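September, getting on for midnight

I should be asleep but my head is fizzing, so I'm writing this in bed with the laptop on my knees. Today we ran the first proper session of the supermarket study and I loved every minute of it, even the minutes that went wrong.

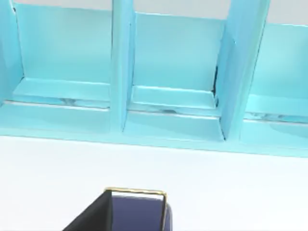
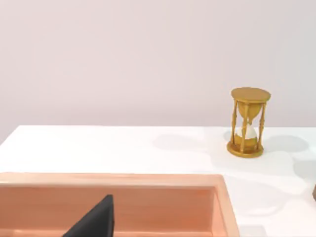
Turquoise organizer first, golden hourglass second.

So, the study. I've been boring everyone with it since spring, but for the record: we want to know whether people spend differently when the price tag shows the cost per pound in big print and the shelf price in small print. Most stores do it the other way around. Ximeng Qin had the idea on a train, and she wrote it on the back of a receipt, and I still have the receipt because I'm sentimental about that kind of thing. We got 40 shoppers for the pilot, all from Skekasgate and the streets near it, and the plan is to have 300 by the end of winter if Weldu keep their promise and let us use three more of their stores.

I was so nervous this morning! I got to the store at ten to seven, far too early, and walked up and down the cereal aisle reading our own tags as if I'd never seen them. They look good. The big number is really big. I kept thinking of my grandmother holding a box of oats at arm's length and squinting, and how she would have just said the price out loud to the whole aisle and asked if anybody thought it was fair.

The first shopper was a man with a list so detailed that he had drawn a little map of the store on it. He never looked at a tag, big print or small. He went straight around, put fourteen things in his cart (he told me so at the register, very proud, always fourteen) and left. I nearly laughed. Months of planning and our first data point is a man who doesn't read prices. But then the second one, a woman buying for a family of six, stopped in front of the rice and said "Oh, that's sneaky," and swapped the medium bag for the large one, and I wanted to hug her. I did not hug her. I wrote it down very neatly.

Things I want to remember before the notes get typed up and turn gray:

People talk to themselves in the coffee aisle. Constantly. I had no idea. We should ask if we can record sound, though that means going back to the ethics people and adding another page to the consent form, and it's already too long.

Brand loyalty is fierce for Pledier tea and completely missing for dish soap. One shopper put a box of Pledier in her cart while telling me it was overpriced. When I asked her at the exit why she bought it she said, "Well, it's my tea." I've read whole chapters on this that say less.

The exit questions are in the wrong order. If we ask what they spent before we ask what they think they saved, they do the subtraction in their heads and we get a polite, sensible answer. I want the gut answer. Obsa Birhane noticed this after five interviews, and we swapped the two questions over for the afternoon, and the afternoon answers are all over the place – wonderful, messy, human numbers. Of course this means the morning and afternoon groups can't be pooled on that item. It's a pilot. That's what it's for. (I had to say this to myself several times over lunch.)

Lunch was a cheese roll standing up next to the bottle return. Best cheese roll of the year.

We ended up with 31 complete interviews out of the 40 people, because some were in a hurry and one had ice cream. I can live with 31. Ximeng thinks we could do the interview by phone in the evening for the ones who can't stay, and I think people will have forgotten the rice by then, and we argued about it all the way to the parking lot in a very happy way. I may be wrong! There's that older study from the eighties where they called people the next day and the recall was better than you'd expect. Must find it. I think it's in the blue folder at the office, or I lent it to the new student.

Other business. The reviewers' comments on the advertising paper came back while I was driving home, and I read them in the driveway with the engine off. Reviewer one likes it. Reviewer two wants us to explain why we left out the loyalty card people, a completely fair question that I've been hoping would go away. I'll start on it after Ciseston, where I'm giving the short talk, and where I should probably have slides by now.

Tomorrow: type up the notes, fix the order on the exit form, call the Weldu store manager and thank her for the folding table, buy printer paper. And tea. I looked at the cost per pound on the Pledier tonight when I stopped for milk, and it's shocking, and I bought it anyway.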